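Mailing list: Shared Handling Equipment Users
Subject: Re: Initz bin transfer kit — extension of the evaluation period
Date: Sep 1, 2025
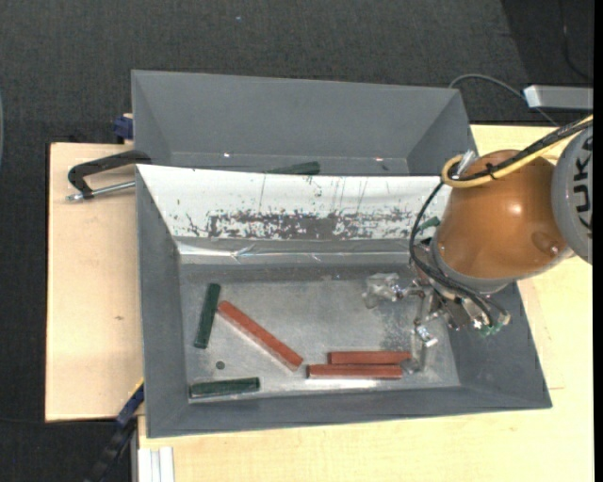

Transfer cell, Diltside workshop: front bin with red and green blocks, gripper at the right-hand side.

Dear members,

The Diltside workshop has considered the questions put to the list by the Mivham site, which are reproduced in part under each heading. The answers are given in the order in which the questions were asked. They should be read with the interim report on the Initz kit already held in the shared folder.

> Our site is asked to decide in September whether to join the extended evaluation.
> Before doing so we would like to know whether the two-bin layout has been kept, or
> whether the group has moved to the single deep bin proposed by Urbańczyk.

The two-bin layout has been kept. Both bins are grey and rectangular, with walls that slope in towards the floor, and they stand one directly behind the other. The single deep bin remains an option in the Urbańczyk quotation but has not been ordered. Members who favour it are asked to put their reasons to the list before the order window closes.

> We would also like to know the condition of the bins. The interim report refers to
> "acceptable surface wear", and we are not certain what is meant by this.

The wording of the interim report was too general, and it will be revised. The front bin's floor is scratched, with mottled dark patches, and the white panel on its rear inner side carries a band of dark grey scuffs along its lower portion, heaviest towards the middle. The workshop regards this as cosmetic. The bin has not been replaced during the evaluation, and the log stands at over 3000 transfer attempts. Sites which depend on an even background for their vision software may reach a different view, and should budget for a spare panel.

> Item 4 of the draft procedure specifies bar-shaped blocks in two colours. May sites
> substitute their own parts?

For the common task, no. Results can be compared between sites only if the parts are the same, and the red and dark green bars are to be used throughout. A site may run its own parts as a supplementary task, reported on a separate sheet. The minimum for the common task is 302 attempts per site, of which the first 30 are treated as familiarization and left out of the totals. Blocks lying close together and parallel are to be left as they fall and are not to be separated by hand. Several members have asked for this rule to be relaxed. The workshop does not support a change, as close pairs are among the cases on which the kit was bought to be tested.

> Is the bench fixing in the supplier's manual adequate? Our technicians have doubts.

The manual calls for a bolted base plate. The workshop has used clamps at the left side of the bins, one of them a black C-shaped clamp set over the plywood board at the corner where the two bins meet. Clamping has been satisfactory for an evaluation and allows the layout to be changed between tasks. It is not recommended for a permanent installation. Whichever method is chosen, the position of both bins should be checked against the reference sheet at the start of each session and the check initialled.

> Lastly, cable management. We had an unplanned stop in our own cell when a cable
> caught, and would be grateful to learn how this has been handled at Diltside.

It has been handled only in part. The yellow and black cables run over the arm housing, with a loop to its left, and the slack has been left so that the wrist can turn freely. One stop in the log is attributed to a cable touching the rim of a bin. The supplier has been asked to quote for a guide sleeve, and its reply will be circulated on receipt. Until then operators are to keep to the reduced wrist range given in the draft procedure.

On cost, each participating site's share for the extension has been set at $2000, covering gripper fingertips and freight between sites. Travel is not included. Sites withdrawing after the equipment has been shipped will remain liable for return freight.

Members are asked to confirm participation by reply to the list and to attach the completed site form — the revised version, which has a line for bench dimensions. Forms on the old template will be returned. Comments on the draft procedure should quote the item number.

Regards,

Equipment Evaluation Desk
Diltside workshop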